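Home Services > Advice Library > Care of Wooden Surfaces > Tables and Worktops

Care of Wooden Tables and Worktops

Reviewed February 18, 2023, by Annelies Gisler, Household Advice Office

14 shares | 3 comments

A wooden table in daily use will last for decades if it is cleaned correctly and its finish is renewed before it fails. The guidance on this page applies to kitchen tables, hobby tables and workshop surfaces made of wood. It does not apply to antiques, which should be referred to a qualified restorer.

Identifying the finish

Before any product is applied, the owner should establish whether the surface has been oiled, waxed or varnished. Place a few drops of water on an inconspicuous area and wait. On a varnished top the water remains in beads. On an oiled or waxed top in good condition it also beads, but a worn area will darken as the water is absorbed. A fingernail drawn lightly across a waxed surface normally lifts a trace of wax.

If the result is unclear, treat the surface as oiled and use the mildest method given below.

Routine cleaning

Crumbs and dust should be removed with a dry, soft cloth, and always in the direction of the grain. For sticky residues, wring out a second cloth in lukewarm water with a small amount of mild dish soap, wipe the area, and dry it immediately. Standing water must not be left on wood of any finish. Scouring pads, bleach and ammonia are unsuitable.

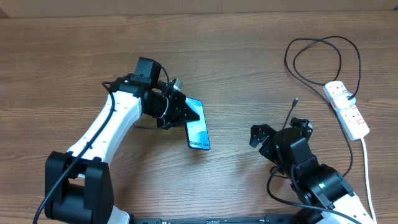
Tabletop with a warm brown, streaked grain.

Grain of this kind disguises fine scratches well but shows cross-grain sanding very clearly. Any abrasive work should therefore follow the streaks along their full length, with light and even pressure.

Rings, dents and scratches

White rings are caused by moisture held in the finish. Many will fade without treatment within several days. Those that remain may be rubbed gently with a soft cloth and a little paste wax. Black rings indicate that water has reached the wood itself, and the finish must be removed locally before the stain can be treated.

Shallow dents in bare or oiled wood can be raised with a damp cotton cloth and a warm iron, applied briefly. This method should not be attempted on veneer. Fine scratches in an oiled top are sanded with 100 grit paper only where they are deep, then finished with a finer grade and oiled again.

Renewing an oil finish

Kitchen tables generally require fresh oil once a year. The Office recommends May, when windows can be kept open during drying. Apply a thin coat, leave it for the time stated on the container, and remove all excess with a clean cloth. Oily cloths can ignite on their own and must be laid flat outdoors to dry or kept under water in a closed metal container.

Protecting the surface during work

Gluing, painting and model making should be carried out over a covering. Heavy cardboard is inexpensive and absorbs small spills. An upright sheet at the rear of the table will also protect the wall from splashes.
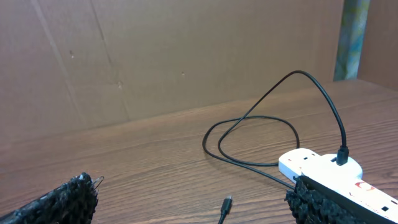 Plain brown cardboard set upright behind a wooden tabletop.

Creased sheets may be reused, provided that they are free of grit and staples. Covering material should be taken up once work is finished, as moisture trapped beneath it will mark the table.

Printed copies of this guidance are available from the advice desk. Questions concerning damaged veneer should be addressed in writing to Gebhard Moser, Furniture and Fittings.

3 comments

Hannelore Schnyder: Does the advice on ironing out dents apply to a waxed table?

Annelies Gisler: The wax must be removed from the dented area first and renewed once the wood is fully dry.

Soledad Olvera: Thank you for the note on oily cloths. I had been keeping mine in a drawer.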